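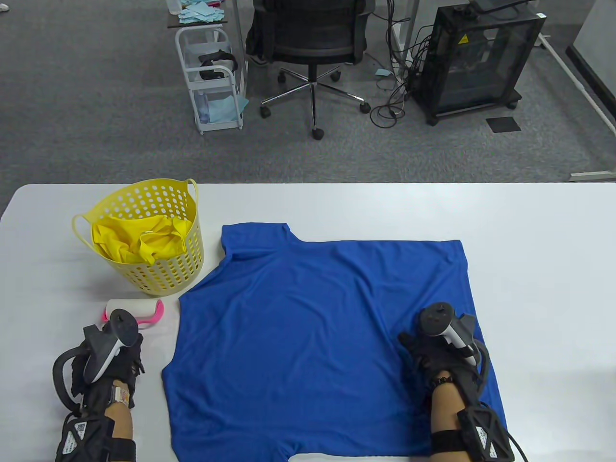 Garment Folding and Sorting Work: Progress Report to the Fedetier Fund
Reporting period ending May
Prepared by Brendan Mac Carthaigh, Gretau Textile Reuse

1. Status

The work funded under the Droltton award covers the sorting, surface cleaning and folding of donated knitwear before it is passed to the MacLeish store. Sorting is on schedule. Folding is behind schedule by 483 pieces, for the reasons given in section 4.

Garments received: 1,627
Garments folded and shelved: 1,110
Garments withdrawn at inspection: 331
Remaining in baskets at close of period: 186

The folding target for the period was 1,593. Withdrawn pieces do not count toward it. Most were withdrawn for collar wear or holes at the underarm seam, and these have gone to the rag contractor.

2. Table setup

All folding is now done on the white-topped table. The previous surface was dark, and lint on navy and black pieces was being missed. A T-shirt is laid flat with the collar toward the far side of the table and the hem toward the worker. Wrinkles across the body are smoothed by hand before the first fold. Sleeves are squared off at the same stage. A sleeve left tucked under the body gives an uneven outline, and the finished piece then sits wider than the shelf divider allows.

The basket stands at the left of the table and the lint roller lies in front of it. Perforated plastic baskets with looped handles have replaced the cardboard boxes used at the start of the award. They can be lifted with one hand when part full and have held their shape so far.

3. Sorting by color

Baskets are filled by color group before they reach the table. Blue and yellow T-shirts were processed first as the two largest groups. Yellow pieces take longer to inspect. Pale marks are hard to separate from shading where the cloth is creased, and a piece has to be opened out fully before it can be passed.

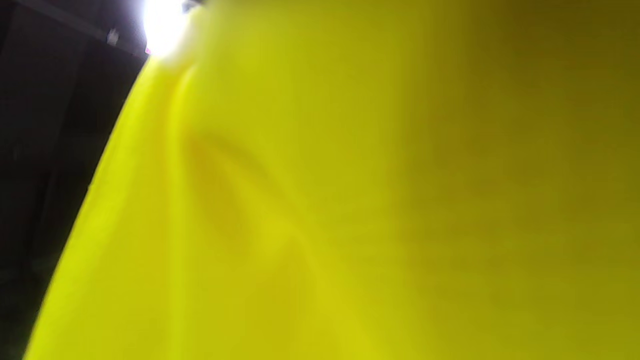

Figure 2. Soft folds in yellow material, close view.

The inspection sheet now has a separate line for yellow and cream pieces, with the instruction to check front and back flat on the table. The change was made midway through the period. Counts from before the change have not been corrected.

4. Problems

Clothing arrives in the baskets crumpled, and smoothing takes up more of the handling time than was allowed for in the work plan. The plan assumed pieces would come from the dryer and be laid flat the same morning. In practice, baskets are often left overnight.

Lint roller refills were under-budgeted. The cost has been met from the packaging line and no additional funds are requested.

5. Next period

Clear the remaining baskets. Move laying flat to the drying area for the light cottons. Reissue the folding sheet with the sleeve step shown ahead of the first fold. Agree the shelf divider width with MacLeish before the long-sleeved stock is started.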